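Thread on ice quality at small rinks, mostly for people who run beer league and junior ice and keep hearing that the sheet is "slow" in the third period. 1/

Background: I keep the ice logs at the Tiltier rink. Single sheet, older building, 700 seats, low roof. Most of what follows is specific to buildings like that. A big arena with proper dehumidification has other problems. 2/

Players say "slow" for at least two different conditions. One is soft ice, where the blade digs in and throws wet snow. The other is hard ice with a lot of loose shavings on top, where the puck drags but the skating is fine. The fixes are opposite, so ask which one they mean before touching the plant. 3/

We log surface temperature at 9 points: five face-off dots (center plus the end zone four), both creases, both bench doors. Readings are taken before the flood and again right before the next one. Same infrared gun every time, same height, held straight down. Angle matters with these guns. Glare off wet ice will move the number. 4/

The bench doors read warmest all season. Door traffic, body heat, people standing there. The creases are not warm but they wear deepest, and if the driver patches them with hot water and leaves early, the patch is still setting when warmups start. That is the "bad corner" goalies complain about. 5/

Thickness. We drill the same 9 points once a week and write it on the plan. Edges build up along the boards, center gets shaved thin. If you only drill at center you will think the whole sheet is thin and start adding water everywhere, and then the compressor is working through too much ice along the boards. 6/

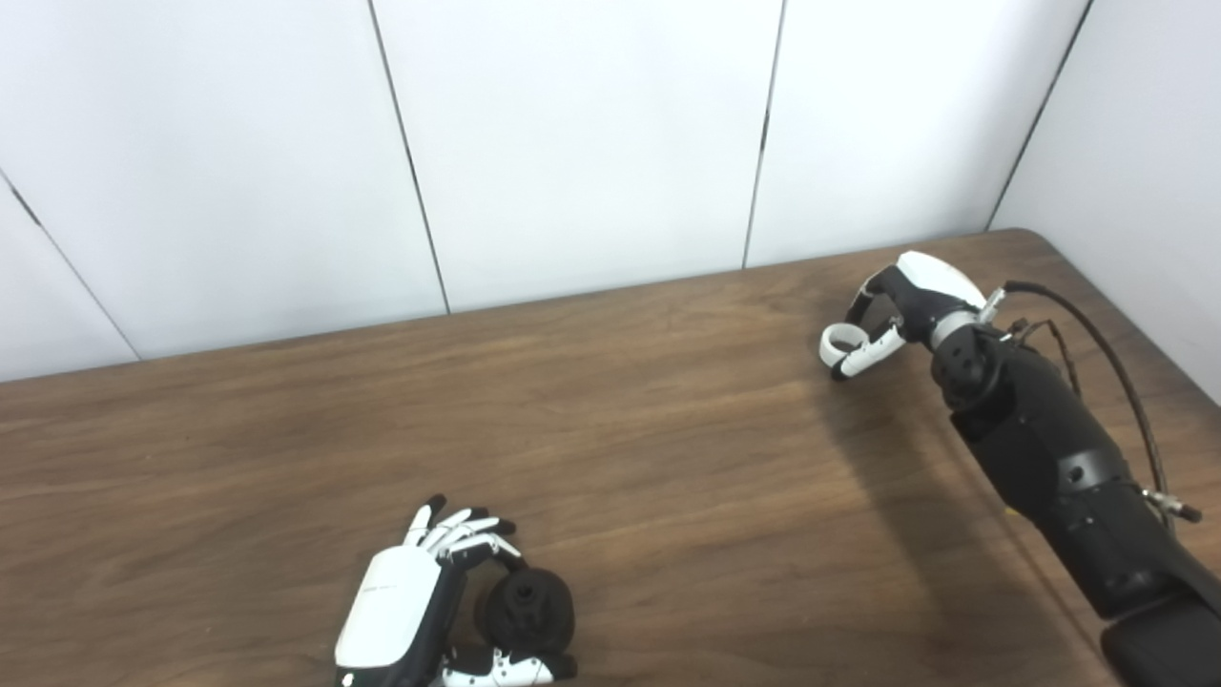

Wood tabletop, white wall panels behind.

Water. The Orkar unit we had on loan in June heated flood water hotter than our old boiler and the ice came up clearer. It also put more vapor in the building. With the roof we have, that came back as drips on the neutral zone by the second night. We turned it down and left it down. 7/

Flood volume. Between periods of a junior game we put down 80 gallons. Between public skate and a game, more, with a deeper cut first. A heavy flood with a short intermission gives you a wet sheet at puck drop and ruts by the first whistle. If the schedule gives you a short break, shave and go light. 8/

Blades. We swap at a fixed number of cuts and ignore how the blade looks. A dull blade tears, leaves chatter lines, and those lines hold snow. Andreadis Sharpening does ours and returns them with the bevel written on a tag. If your shop does not write the bevel down, ask for it. 9/

Plant. Brine setpoint changes take hours to show at the surface with a slab like ours. If the 7 pm game is going to be full, the setpoint moves in the morning. Moving it at 6 pm does nothing for that game and gives you brittle ice for the late one. 10/

Brittle ice is the one people miss. It chips at the hash marks on hard stops, and the log looks great since every number is cold. Compare the chip repairs against the temperature column. If repairs go up while temperature goes down, you have overshot. 11/

Logging. We moved from paper to a Drodik tablet form last season. It is fine. It will not accept a blank field, so drivers in a hurry copy the previous reading. I found a run of identical bench door numbers and threw them all out. Added a free text box for "not taken" and the copying stopped. 12/

Someone asked about cost. The loggers and the gun together came in under 3000. Drill bit and depth gauge extra, but you probably own both. The labor is the real cost, and ours fits inside the existing flood routine. 13/

Still open: whether the low reading at the north crease is a header issue or the vent above it. I plan to block the vent for a few floods and compare. Will add to this thread when I have numbers. 14/

Correction to post 4: the end zone four are the dots, measured just outside the paint. Paint throws the gun off a little.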